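The Skatlow Automation Office has completed its equipment plan for the coming budget year. This thread sets out what we intend to buy, what we intend to put off, and how the figures were reached. (1/11)

The plan covers three lines: hand-held gripper tools for recording tasks, replacement parts for those tools, and one fixed arm for the Praltau site. Each line was costed separately and will be approved separately. (2/11)

On hand-held grippers, we received offers from two suppliers, Tokeo and Cosgrove. The Tokeo unit costs less to purchase. The Cosgrove unit is sold with a two-year parts agreement and a spare set of fingers. We have asked both firms to quote again on equal terms. (3/11)

Finger pads are now a line of their own. In past years they were charged to general supplies, and the yearly cost could not be traced. The new plan provides for 74 replacement pads, to be drawn from a single store and signed out by tool number. (4/11)

Worn pads will be replaced on inspection. A pad with dust or light marks on its face may remain in service. A pad whose rim is fraying should be reported, and the supervisor on duty will decide whether it can finish the session. (5/11)

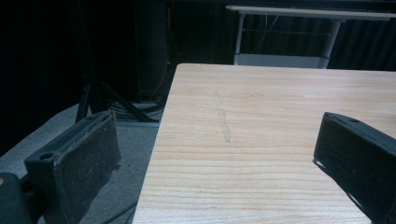

Praltau asks whether the pad line could be moved forward to September, as its own store is down to the last box and the present order form still sends requests to general supplies. (6/11)

We can agree to that. The first delivery will be split, with 23 pads going to Praltau in September and the balance held at the main store. The order form will be corrected before then – until it is, requests should be sent to the office address and marked with budget code 1902. (7/11)

Furniture and floor fittings are often left out of equipment requests. Work tables, stands, cable covers and curtains all carry a cost, and a site that adds a recording station without them will have to find the money elsewhere. Sites should list these items on the same form as the tool itself. (8/11)

The fixed arm remains in the plan but has been moved to the second half of the year. The quoted price did not include mounting, guarding or operator training. We will not place an order until those three items appear in writing, with a delivery date for each. (9/11)

Sites may also ask to lease. For short projects a lease can be the better choice, provided that wear to the fingers and pads is covered in the agreement. One draft we reviewed left all such wear to the customer and was returned to the supplier for changes. (10/11)

A total of 58 requests were received for this plan. Sites whose requests were put off will be told by letter and need not apply again; those requests carry over with their original place in the list. Questions about a single request should go to the office directly – please include the site name and tool number. (11/11)

Contact the Office | © Skatlow Automation Office | Back to top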